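The slow line to Drumholm

Two coaches. One toilet, locked. A trolley that gets on at the junction and gets off again two stops later, and if you were asleep for that bit then bad luck, no tea.

I took the Drumholm branch in April for the first time since I was at school, when it was the same trains, or felt like it. Same hard corner on the armrest. Same rattle from the door between the coaches. The seats have been re-covered since, blue now, and there is a sign telling you to charge your phone at the socket under the window. No socket under my window. Tried the next bay. One there, worked fine if you held the plug.

The line is 27 miles long and single track for nearly all of it, which is the whole problem and also most of the charm. One passing loop, halfway. If the up train is late the down train sits and waits for it, and everybody on the down train looks at the same field of sheep. We had nine minutes of sheep. A man across the aisle got out a pork pie and a penknife and made a proper lunch of it.

What's changed is that people are arguing about the line again. For years they didn't bother. It ran, badly, and anyone with a car took the car. Then the bus was cut back to mornings only and the trains got busy, and now there is a plan on the table to run one every hour in place of one every two. Needs a second loop near Dalisay Halt, new signals, a third unit so there is a spare when one breaks. They break a lot.

Adi Pattinasarany has driven the branch for most of his working life and isn't shy about it. I met him on the platform at Drumholm, in his break, eating crisps.

"The timetable's a nonsense," he said. "It's written for a train that never stops for anything. Put one pushchair on at Dalisay and I'm a minute down. Two pushchairs, forget it."

He wants the loop. He wants it longer than the one in the plan, too, because a short one means both trains have to crawl in and stop dead, and a long one means the second can still be rolling when the first gets clear. He drew this on the back of the crisp packet for me. I've still got it somewhere. The salt has got into the ink.

The new units are the bit that gets people going. The ones proposed come from Surkico, three coaches each, battery for the unwired part of the route and overhead power for the last stretch into the junction. Quiet, wide doors, level with the platform if the platform is the right height. Most of the platforms on the branch are not the right height. Drumholm is fine. Dalisay Halt is a good step down, and the little one after it is so low there's a wooden box put out for the passengers who need it. 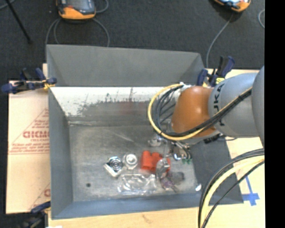

So somebody has to raise the platforms, and somebody has to pay for it, and this is where it goes quiet. The operator says the platforms belong to the owner of the track. The owner of the track says the need comes from the new trains, so ask the operator. I asked both and got two very polite emails, nearly the same length.

Batteries are the other row. The branch climbs hard out of the valley and it's cold up there, and plenty of locals reckon a battery train will get to the top and sulk. Adi isn't worried. The old diesels sulk on that hill every autumn, he says, leaves on the rail and wheels spinning, and he has gone back down and had another run at it more than once. His worry is charging. There's one charger in the plan, at Drumholm, and the turnround time there is tight. Arrive late, you leave late or you leave with less in the battery, and somebody in an office has to decide which it's going to be. He would like a second charger at the junction end. It isn't in the plan.

Then there's the drivers. You can't run twice the trains with the crews they've got. The training for the new units is being put out to a firm called Skillia, which does it partly on a simulator and partly on the line at night. Adi has had a go on the simulator. Rated it, mostly. The hill's too smooth and the sheep are missing, but the brakes feel right, and he said that's the bit you want to get wrong indoors.

I went back on the 4.10. Fuller than I expected, and noisy, the school lot on for the first three stops with bags all over the floor. A woman who gets it every day for work told me she'd signed the petition for the hourly train. It has 1,000 names on it, and Drumholm isn't a big town. She didn't care about batteries. She didn't much care about the seats either. What she wanted was to miss one train and not have her whole evening go with it.

Fair enough really. Two hours is a long time on that platform. The waiting room is heated but it shuts at six, and the cafe went years back, and the machine only takes the exact money. I had a walk round while I waited and read the old enamel sign and the notice about trespass, and then read them both again.

Anyone going should sit on the left heading up, right coming down. The viaduct comes straight after the second tunnel and you get the whole valley for a few seconds, river and all, then trees. Bring your own tea. Don't rely on the conection at the junction, it is seven minutes on paper and the other train doesn't wait. We made it with with one minute in hand, running, the man with the pork pie well out in front.

The decision on the loop is due before the summer timetable goes to print. Adi says he'll beleive it when he sees a digger.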